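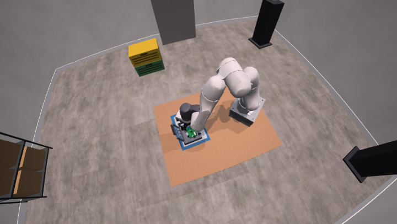
Do you need a smart heating control? I had one for a winter and I have my doubts

Mon 2 November

The clocks have gone back, the radiators are on, and the adverts have started again. Every year they tell me that my house is stupid and that for a modest sum it could be made clever. Last year I gave in. I bought the Mallow, which was the one everybody at work seemed to have, and I kept a notebook next to the meter from the day it went on the wall until the end of March. I'm still not sure what I paid for.

The starter kit was £214. That gets you the wall control, a little box that plugs into your router, and valves for three radiators. We have seven radiators. You can guess how the rest of the shopping trip went. Extra valves are £37 each, and they are sold one at a time, in packaging that could hold a pair of shoes.

The claim on the box

The box says you could save up to a third on your heating. I have read that sentence many times and I'd like to draw your attention to "could" and to "up to". Saving nothing at all is also "up to a third". When I went looking for where the number came from, the small print on the website said it was compared with a home kept at a steady temperature day and night with no timer of any kind. Who lives like that? We already had a timer. It was a beige dial with pins in it, put in by whoever owned the house before us, and it turned the boiler on at six and off at half past eight without ever asking for my email address.

What the notebook says

I read the gas meter every Sunday evening. Over the winter we used less gas than the year before, and for a week or two I was ready to be impressed. Then I remembered that the year before had been bitterly cold here in Gornside, with snow lying on the back lane for days, and last winter was mild and wet. We had also had the loft done in the autumn. So three things changed at once and I can't tell you which of them did the work. My money is on the loft.

The app was happy to tell me, of course. It sent a monthly report with a green leaf on it, saying I had saved 29 per cent. Compared with what? It had no idea what I used before it arrived. I wrote to ask and got a reply thanking me for being part of the Mallow family.
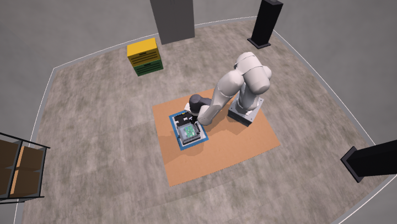 White arm over the blue tray, with the green circuit board inside the grey and black device.

The things that did annoy me

The valves eat batteries. Two of them went flat over Christmas, and when a valve goes flat it stays wherever it was, so the spare room was like a greenhouse and the bathroom was like a bus shelter.

It also has a feature that turns the heating down when your phone leaves the house. Fine if you live alone. In our house it was tied to my phone, so each time I went to the shop the heating went down on everyone else, and I got the blame. You can add other people's phones, but then they all need accounts, and one member of this household refuses to have any more accounts. I have some sympathy.

And then there's the subscription. Holiday mode and the room-by-room history were free for the first three months. After that they're part of a paid plan. I don't think that was hidden exactly, but it wasn't in large letters either.

Is anything else better?

A neighbour has the Verngate, which works without the internet and looks like something from a dentist's waiting room. She likes it. She has never checked whether it saves her any gas, and when I asked she looked at me as though I'd asked what she weighed. The Wanyama gets good write-ups, but every write-up I found had a link to buy it at the bottom, and I have stopped trusting any review that earns its keep that way – there are no such links on this blog, as my bank balance will confirm.

What I'd do first

Bleed the radiators. Turn down the ones in rooms you don't sit in, by hand, using the knob they came with. Find out what the flow temperature on your boiler is set to, if it's a condensing one, and see if you can be comfortable with it lower. Ours was set very high and turning it down cost me £0 and a look through the manual. Get the loft looked at. If you've done all that and you still fancy being able to warm the kitchen from a train, go ahead, but call it a treat.

I haven't taken ours off the wall. It would leave a hole, and the beige dial went to the tip. The notebook is starting again this Sunday, with the loft the same as last year and the phone feature turned off, so there may be something more useful to report in the spring, weather permitting.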